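Filed under: Bench Notes / Adhesives

June 29, 2026
Starch paste, second batch
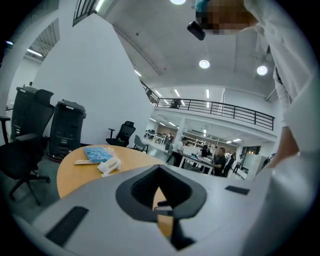
Switched from the Tangen wheat starch to Clollell. Mixed 4 parts water to one of starch, 600 ml water total, and left it to soak overnight before cooking. Thickened sooner than the April batch. Strained twice, still a few lumps.

Brushed out on the Skonarura tissue. Test strip 249 lifted at one corner, the rest lay flat. Try a thinner coat on the next set.

Flotley order is short one roll of blotter. Need to email them. Jar is in the fridge, bottom shelf, label says 676.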